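The arm at Stiscombe had been dropping mugs since June. I drove down from Mackay with a new set of gripper fingers and got there at 7, before the heater had done anything for the room.

The fingers were fine. I swapped them anyway, put the old ones in my coat pocket and ran the Pinik routine from the top. It stopped at step 29, same as the log said.

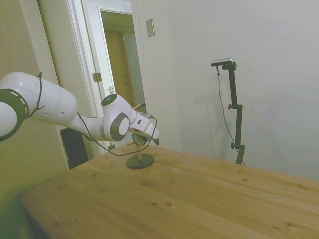
I followed the cable back by hand. Someone had tied it short at the elbow, and every time the wrist turned over, the plug backed out a hair. I cut the tie, gave it 5 centimetres more slack and put on a fresh one.

Then I set it going and sat down to watch. My father had kept the place before me, and he never trusted a repair until he'd seen it work 30 times. I had a sandwich and the radio. By the time it finished, the light had moved off the table, and I still had to write it up for the Tatus office.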